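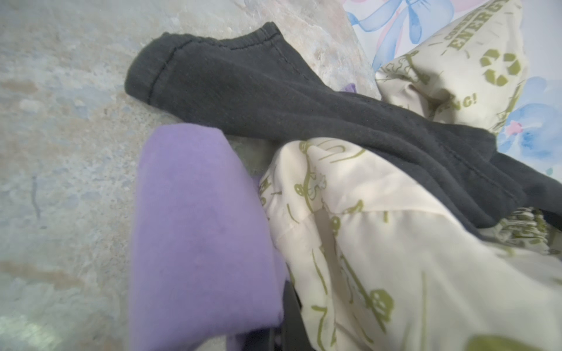
*A gripper finger between pieces of clothing.*

# Rules for Robots That Handle Clothes

A robot arm does not know what a shirt is. It follows instructions, and it uses motors strong enough to pinch a hand. For both reasons, people who work with robot arms write down rules before the arms are switched on. The rules below are used in the robot room at the Samonte workshop in Plarthorpe. They were written by Janelle Ambrosio and Jhun Lumbao.

## Words to know

**Gripper:** the part at the end of a robot arm that holds things. Many grippers have two fingers that open and close.

**Workspace:** all the places the arm can reach. This includes places it is not reaching at the moment.

**Emergency stop:** a large button that halts the arms. It is often called the e-stop.

**Standard:** a set of rules that many people have agreed to follow. Standards let a person move from one workshop to another and still know what is safe.

## Rules for people

1. Keep hands, hair and sleeves out of the workspace while the power is on. An arm that is standing still may start to move again.
2. One person is in charge of the e-stop. That person does no other job during a run.
3. Test the e-stop before the first run of the day. Write the result in the log.
4. Look at the floor of the workspace before each run. Know what is on it and where it is. 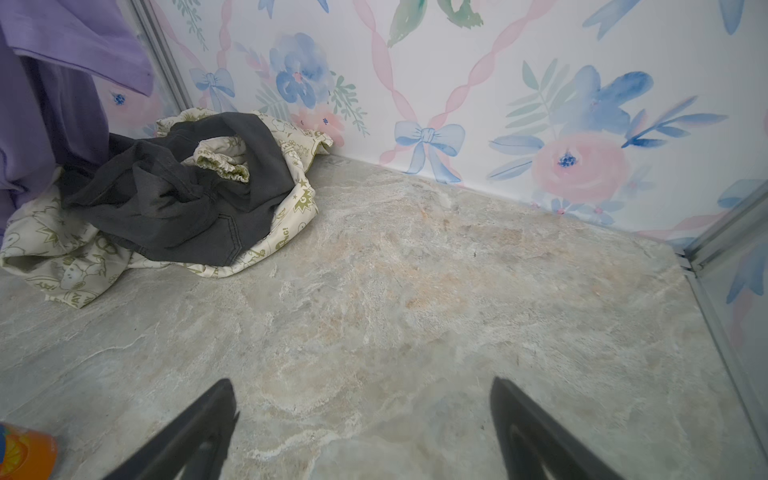

## Rules for the gripper

Cloth is hard for a robot. A block keeps its shape when it is lifted, but a shirt folds, stretches and hides whatever is under it. A sleeve from one garment can be tangled with another. The gripper rules at Samonte are as follows.

- Close slowly. The fingers may take no less than 3 seconds to shut on cloth.
- Use low force. Squeezing harder can tear a seam.
- Lift a little, then check. If two garments come up together, put them down and try again.
- Stop if the cloth catches on any part of the arm.

## Rules for two arms

When two arms share a workspace, each one needs to know where the other one is. The computer keeps a gap between them. If the gap gets too small, both arms stop. One arm can hold a garment while the other waits with its gripper open.
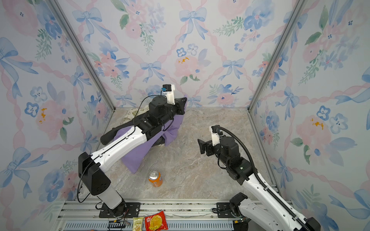 Both arms must also obey the same e-stop. A button that stopped only one of them would leave the other moving, and a person reaching in could be hurt.

## Keeping the log

Each run gets one line in the log. The line lists the run number, the name of the person at the e-stop, and anything that went wrong. A dropped sock is written down. So is a false alarm. Teodoro Rivera reads the log every 14 days and marks any problem that appears more than once. If a rule needs to change, the new rule is dated and the old one is kept in the back of the binder.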